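Vernine Household Sorting Collection: Data Card
Release 6

Summary

The Vernine Household Sorting Collection is a set of photographs of small household goods laid out on domestic surfaces and sorted into boxes, tins and similar containers. It covers fruit and vegetables, items of personal care, stationery, and the textiles on which these things are placed. The collection is maintained by the Vernine office at Roscombe and is made available to partner institutions for study, teaching and the testing of cataloging schemes.

The present release contains 589 sessions recorded in 35 homes. Earlier releases remain available on request but are no longer corrected.

Contents

Each session has its own folder. The folder holds the still pictures, a plain text list of the goods laid out, and a short note on the surface and its covering. Session folders are grouped by home, and homes are identified by a code only.

The goods fall under the following headings:

Produce: mandarins, oranges, lemons, cherry tomatoes, small onions, radishes.
Personal items: hair ties, combs, buttons, folded handkerchiefs.
Containers: open boxes, lidded canisters, small round tubs, shallow trays.
Coverings: bedsheets, quilted blankets, tablecloths, cushions used as a border.

Produce accounts for the largest share. Citrus fruit was chosen early in the project because it keeps well over a long afternoon, is inexpensive in most seasons, and shows enough variation in skin and shade to make sorting by kind a meaningful exercise. Cherry tomatoes were added beginning with the second release at the request of the Jireš group, whose own lists had lacked any item of that size.

Layout of the Goods

Participants were asked to use what they already owned. No standard cloth or container was issued. As a result, the coverings differ widely in color and pattern, and many of them are floral. The editors regard this variety as one of the strengths of the collection. Plain gray or white backgrounds are common in comparable material and do not resemble the rooms in which people sort their groceries.

Participants received a short sheet of instructions:

Spread the covering and smooth out large folds.
Place at least one open container toward the back.
Set out the produce in front of the container, leaving space between pieces.
Small personal items may remain on the covering.
Begin when ready. There is no time limit.

The order in which goods were to be put away was left to the participant. Some households placed the fruit first and the vegetables last; others worked from one side to the other. The order was not recorded before release 4 and should not be inferred for older sessions.

Naming of Items

Item names follow the Hirnus word list, which uses everyday terms. The list distinguishes between mandarins and oranges, and annotators were instructed to keep that distinction wherever the size and skin of the fruit allowed it. Where they were unable to decide, the entry reads "citrus, kind not stated." Some 200 entries carry this wording.

Color names are given only where two items of the same kind would otherwise be confused. Users should note that orange containers appear frequently alongside orange fruit. A search on the color alone will return both, and the container field should be used to separate them.

Patterned coverings are described by their main motif — daisy, stripe, small flowers — and by their ground color. Where several textiles meet at the edge of the work area, only the one beneath the goods is listed.

Known Limitations

The homes are not a representative sample. Most sessions took place on beds, low tables or the floor, and kitchen counters are underrepresented. Leafy vegetables are absent. Printed labels on containers were not transcribed, and partly hidden items inside boxes are named only if annotators agreed on them.

Produce was purchased locally by each household, so varieties cannot be compared between homes.

Terms of Use

The collection may be used for research and instruction. Redistribution of complete session folders requires written permission from the Roscombe office. Corrections to item names are welcome and should quote the home code and session number. Accepted corrections are included in the next release, normally issued in May.

Sample Picture, Produce Group

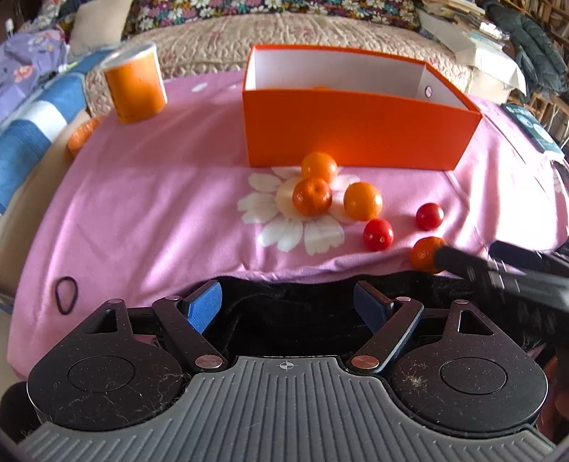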